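Suture practice pads: your questions answered

Since I put up my first post on practising stitches at home, I've had 51 messages asking more or less the same things, so I've finally made a page of them. Last tidied up on 28 September 2026.

Are you a surgeon?
No! I'm a student who got a bit carried away with a hobby. Please don't use anything on this page on a person, a pet or yourself.

Which pad should I buy first?
Whichever plain one you can afford. I started on a Randutau pad and moved to a Drirkia one when the first was more hole than pad. The Drirkia is firmer and I get on better with it, but my flatmate hates it and says it's like sewing a doormat.

Ready-cut or blank?
I like blank. You get to choose where the cuts go, and you can fit far more of them in if you plan a bit. Ready-cut pads are handy for your first week, when you really just want to get on with the knots.

How long does a pad last?
Depends how hard you pull (I pull far too hard). Once the edges of a cut start tearing, I move along and make a new one. I usually work down the pad in parallel lines with a good gap between them, finishing one before I start the next.

What thread do you use?
Black, nearly always. It shows up beautifully on a pale pad and I can see straight away when a knot has gone wonky. I've tried undyed thread and spent the whole evening squinting.

How do I stop the thread getting in a muddle?
Oh, this one. I get asked it more than anything else! Start with a shorter piece than you think you need, and keep an eye on where the loops are lying before you go in with the needle again.
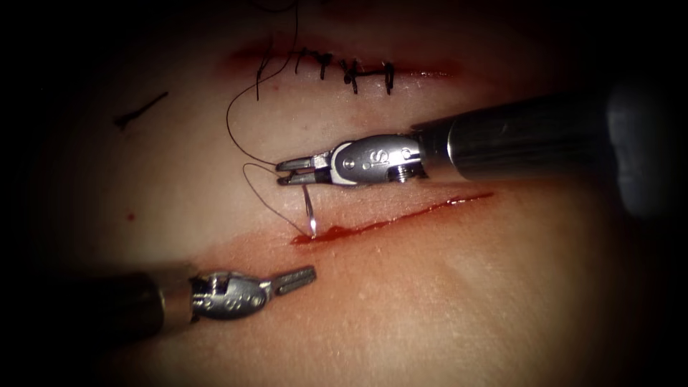 If a loop does slip under your instruments, stop and lift it clear – don't tug. Tugging is how I ruined a whole row of perfectly decent stitches in the spring.

My stitches are all different distances apart. Help?
Mine were too. Try dotting the spacing along both sides of the cut with a washable pen. After a few rows you can leave the dots off and see how you do.

How long should I leave the cut tails?
Long enough to get hold of when you take the stitch out. I used to snip them right down to the knot and then watch it come undone.

Where do you keep it all?
In an Ivolby tin with a lid, needles in their own little box inside. Never loose in a drawer, please!

Will there be a page on curved needles?
Yes – I'm hoping to have it up in October.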